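Notes on the bedroom set for the Skurnidach collection, since several people asked how we gather the hand-held demos. Short thread.

1/ Target is 3,115 accepted episodes on soft surfaces. We are at 2,000. The bed tasks went in last and are the slowest to fill.

2/ An episode is one pick and one place with the hand-held gripper. The camera is on the tool, so what the policy sees at run time matches what it saw in training. No teleop rig, no arm in the loop.

3/ Reject rate on the bed was 58 per cent in the first batch. Main cause: tracking drift. A plain sheet gives the visual odometry very little to hold on to when the tool is close to it.

4/ Fix was to start every episode high, with the room in view, then descend. Background texture does most of the work. Wultov had suggested this in November and we didn't listen.

5/ Second cause: people tidy up. Operators were smoothing the sheet between takes without being told to. The wrinkles are data. We now ask them to leave the cloth alone unless the task card says otherwise.

6/ Object list for the bed is small and flat on purpose. Remotes, controllers, phones, paper, cable. Thin things on something that gives are where the Charpentier baseline fails – it presses down, the surface sinks, and the fingers close on sheet.

7/ Approach height, before descent:

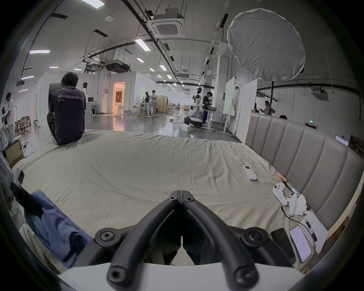 Bed set, gripper above the sheet. AC remote right of centre, two controllers further over by the headboard.

8/ The lit phone screen is a separate headache. Auto exposure shifts as it enters view. We locked exposure for half the episodes and left it free for the rest, and will report both.

9/ People in the background stay in. Condel asked for a cleared room and we tried it for 2 sessions. The policy trained on that split got worse as soon as anyone walked past.

10/ Labels are task text plus success flag, nothing finer. Per-frame contact labels would be nice – no budget for them.

11/ Next is folded cloth. Format notes will go up with the first release.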